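Skip to content
Home Projects Reports Funding rounds Contact
Search this site Enter keywords Go

Plellon Sorting Cell: Safe Practice Strand
Progress report to the Rieger Fund, period ending September

When we applied for this money we promised a short, readable set of working rules for two-handed robots at a sorting conveyor. We now have a set of working rules. It is readable. We are still negotiating with ourselves over short.

The first draft ran to 23 rules, nine of which said "take care" in slightly different words. Taking care is a fine thing, but you can't audit it. Each rule in the current draft has to name something a person standing at the cell can check, and say what they do if the check fails. That test got rid of most of the adjectives and, regrettably, one entire chapter.

Work this period has been on the hand-over-belt rules: how far a hand may reach past the near rail, what the other hand may do meanwhile, and who is allowed to be leaning over the bins to get a better look (no one, as of draft two).
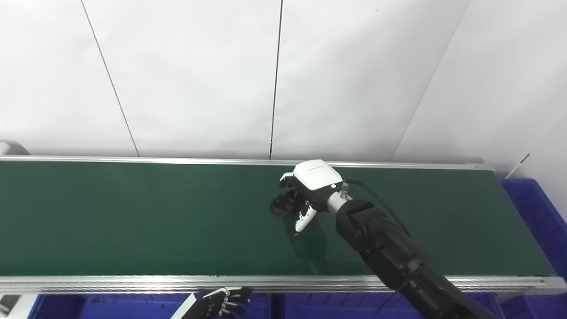 Rieger's reviewer wrote back on the draft that a rule about one hand is really a rule about both, and asked why we had put the resting hand in an appendix, "where resting things go to be forgotten". We had no good answer. The resting hand is now in the main text. It has its own limit on reach, and it counts as live for as long as the arm has power, however relaxed it looks.

The same reviewer asked for evidence that the rules can be followed at working pace. The log for the period holds 2,783 entries, a good share of them written by operators who plainly wanted their lunch. We read them all. The commonest complaint was that the start check asked for the belt to be "clear" without saying of what, or as seen from where. It now says: nothing on the belt surface, end to end, looked at from the operator's side before either hand is released to move.

We also rewrote the ready position. Draft one called it "a neutral posture", and it was interpreted with great creativity. Draft two has both hands at the near rail, one to each working area, with the belt empty and the bins in place. Contact with the rail is allowed. Contact with the other hand is a stop.

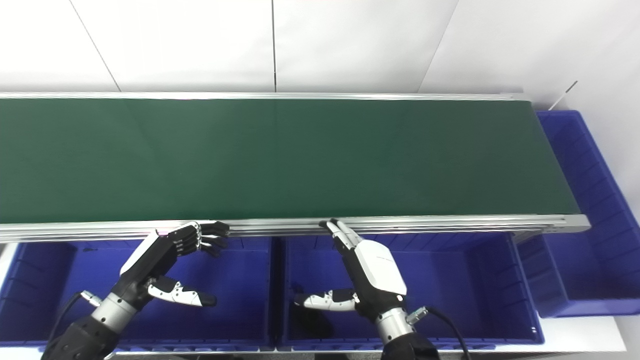 What slipped

The cable rule is late. Wrist cables need slack to let the arm turn and must not have so much that they catch on a bin, and three people produced four definitions of "enough". We've asked the Zorkasbridge site to try the wording on their own cell before we print anything.

The clearance figure is also unsettled. We proposed 200 millimetres between the hands during independent tasks. Plilamport, who supply our guarding, think the number should depend on speed. They are probably right, and it will mean a table. We had hoped to get through the whole project without a table.

Spending is on budget, apart from the laminating, which we have done twice. We recommend that future grantees laminate last.

Next period

Finish the cable rule. Settle the clearance table with Plilamport. Run the start check with operators who had no part in writing it, and keep quiet while they do it. Our last attempt at keeping quiet lasted roughly 2 minutes.

We'd also like the fund's view on whether an indicator light on a hand can be cited in a rule. Operators like lights and trust them. Our current wording says a light may be reported but never relied on, and that the stop procedure is the same whatever colour is showing. The operators think this is fussy. We'd rather hear the fund's objections now than after the third laminating.
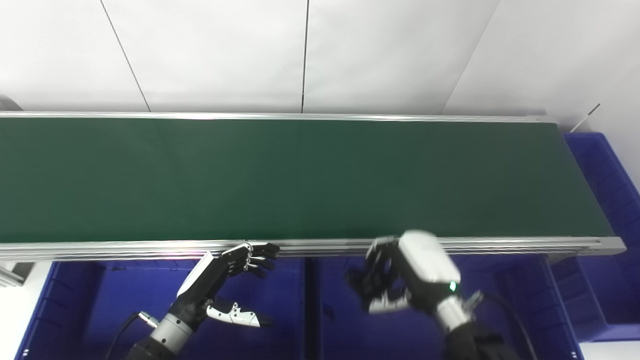
Both hands at the near rail, belt clear. Plellon cell.

The draft rules are attached separately. Comments in the margin are welcome, including rude ones, provided they give a rule number.

This site uses cookies to remember your preferences. Accept Manage settings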